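Getting a gripper to seat a CPU without chewing up the socket: how do you handle the retention lever?

Posted by Karim Belkadi

Hi all! Long-time reader, first real build. A few of us at the Stustuten workshop have been putting together an arm cell that takes old desktops apart and puts them back together, and I can't tell you how much fun it has been. We started in December with fans and memory, and now we're on processors (gulp).

Positioning is good. The trouble is force. When a finger pushes near the edge of the socket frame the arm flexes a little, and by the time the motor current rises enough for my code to notice, I'm already pushing harder than I'd like. The current threshold is 800 mA right now. At 184 it stopped on plain joint friction, so I know the answer is somewhere in between, but every value I try feels like a guess.

Second thing is the lever. Has anybody gotten a two-finger gripper to unhook one reliably? I'd love to keep the same fingers for the whole job if I can.

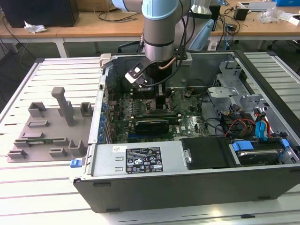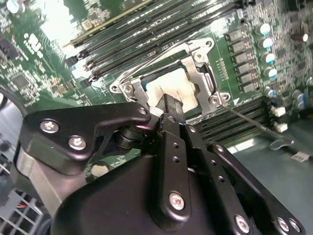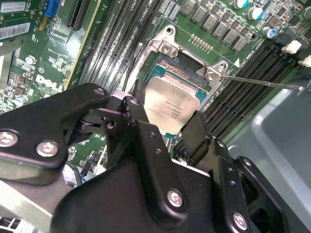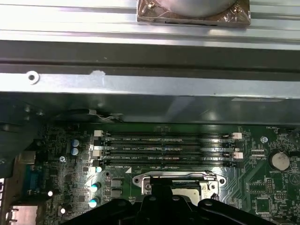 Sofia Kontogiannis
Motor current alone will drive you nuts! The gearbox eats most of the signal. I put a cheap load cell between the wrist and the gripper on mine and it was the best evening I've spent on the whole project. Zero it right before contact, move down in tiny steps, and stop on the change in reading. For the lever, go sideways first to clear the hook, then up, and let the finger follow the arc. If you pull straight up it just binds. I ran 200 cycles that way on a scrap board and only had to step in twice.

Fedir Didenko
just slow it down, worked for me

Lev Chornovol
Agree with Sofia on the load cell. I'd also put something soft on the fingertips, heat shrink is fine to start with. And please practice with a dead CPU and a dead board, bent pins are miserable to fix. What are you using for the arm's stiffness setting? If you can lower it just for the last bit of travel, you may not need a threshold that clever. Post your numbers when you've tried it, I want to build one of these now!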